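Re: [grip-practice] Draft 2, section 4: picks from an uncleared floor
Date: Oct 4, 2021

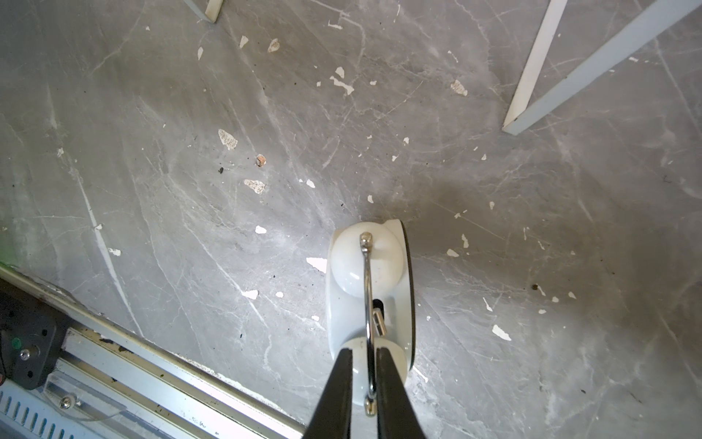

Fingers at the wire handle, white appliance on the floor. Wrist camera.

Replying inline. I have cut the parts of the earlier message that repeat section 3.

> Section 4 of the Bivlow draft says that the floor "shall be clean
> and free of debris" before any pick from floor level. At Grutham
> we read this as a full sweep before each run. With 24 objects in
> the set that is a lot of sweeping, and it removes the condition
> we want to test. Homes have crumbs on the floor.

Agreed that the wording is too strict. It was carried over from the bench section, where it makes sense. On a bench a loose chip can tilt a small part enough to change the result. On a floor, with an object the size of a handheld appliance, a chip matters in two places only: under the object and under the fingertips at closing height. The attached view is a fair case. There are flakes of white paint or plaster over much of the floor and none of that affects a grasp on the handle, provided the tips stay clear of the surface.

Proposed replacement for 4.1:

4.1 Loose debris may be present on the floor. The operator shall record it as none, light or heavy before the run, and shall not change it between attempts in the same run.

4.1.1 Debris that could be drawn into a joint, belt or rail shall be removed from the working area of the robot before power is applied to the arm.

Note that 4.1.1 is about the machine and 4.1 is about the test. The current draft mixes the two. Look at the lower left of the view: the aluminum rail has dark specks and grime along it. Our local rule at Mollel is to wipe exposed profile at the start of a shift and again after 300 cycles. I would not put the number in the draft. The wipe itself should be in there.

> 4.3 asks for the grasp point to be "the main body of the object
> unless a handle is provided". What counts as a handle? A thin wire
> bail is a handle to a person, but our fingers are flat and it can
> roll between them.

I would drop "main body" as the default and let the record carry it. Suggested text:

4.3 The intended grasp feature (body, handle, rim, other) shall be declared before the approach starts. If the fingers close on a different feature, the attempt is logged under the feature contacted and marked as a deviation.

4.3.1 For wire or rod handles, the declaration shall also give the intended position along the handle: upper, middle or lower.

In the view above the fingers are at the lower portion of the handle. An entry that only says "handle" loses that, and the position makes a large difference to how the load hangs during the lift. Glossy white housings like this one are also poor targets for our depth sensor, so we would declare the handle in any case. I do not want that in the text as a requirement. It depends too much on the sensor.

On rolling: add a shallow groove to the finger pad if you can, and report it under 2.6 as a modified end effector. Botha already does this.

> 4.5, keep-out distance to furniture. Is this measured from the
> object or from the gripper?

From the swept volume of the gripper and wrist, not from the object. The draft does not say so and it should. Light furniture is the difficult case. A stool or small table will move if the wrist touches a leg, and in most logs I have read the contact is missed because no force limit was reached. Proposed:

4.5 Furniture feet within reach of the arm shall be marked or photographed before and after each run. Any change in position is reported as a contact, with or without a force event.

Tape marks on the floor are fine for this. Please do not use white tape on a gray floor next to white legs - the mark has to be easy to find in the wrist view.

> 4.7, "appliances shall be unplugged". Battery types?

Add "and switched off, with any removable battery taken out where the manual permits". Where a switch or latch faces the fingers, it should be noted on the object sheet. Small thing, but accidental actuation came up in ticket 1627 and was closed without a text change.

I have no comments on 4.8 to 4.11. The table in Annex B still uses the old feature names and will need to follow 4.3 if that is accepted.

Comments on the wording of 4.1 and 4.5 are the ones I need most. The next draft is due in November.

Section 4 editor
Mollel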